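2020-09-09
Bench notes, adhesive creep, Mulley series

Second set of lap shears came off the dead-weight rack this morning. All bonded in May with the Tramlow two-part, 9 mm overlap, aluminium on aluminium, solvent wipe and light abrasion only. Load 720 N per joint, room temperature.

Joints 1 to 3 held the full term. Joint 4 let go at 531 hours. Failure is mostly adhesive on the upper adherend, with a thin cohesive band along one side. Bond line at that side measures thicker than the rest, so the spacer wire had probably moved before clamping. Treat the result as a preparation fault for now and keep it out of the mean.

Creep readings for the other three are in the Groltato spreadsheet, second tab. The dial gauge on position 2 was re-zeroed part way through and the offset has not been applied yet. Don't plot that column until it has.

Humidity log has a gap of some 4 hours. Logger battery. Replaced.

The Taheri film adhesive is still in the freezer. Out-time card says one thaw used. Bring it up to room temperature in the sealed bag before cutting, and write the second thaw on the card.
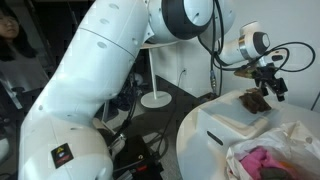 White arm, dark grey ring at the joint.

To do:
Re-cut spacer wire and tack both ends before clamping.
Apply the offset to position 2.
Section joint 4 across the thick side, mount and polish.
Check the colour of the mixed Tramlow against the last batch; the current one looks paler in the cup.
Order more peel ply.

Rack positions 1 to 3 stay loaded with the spares until the film coupons are ready.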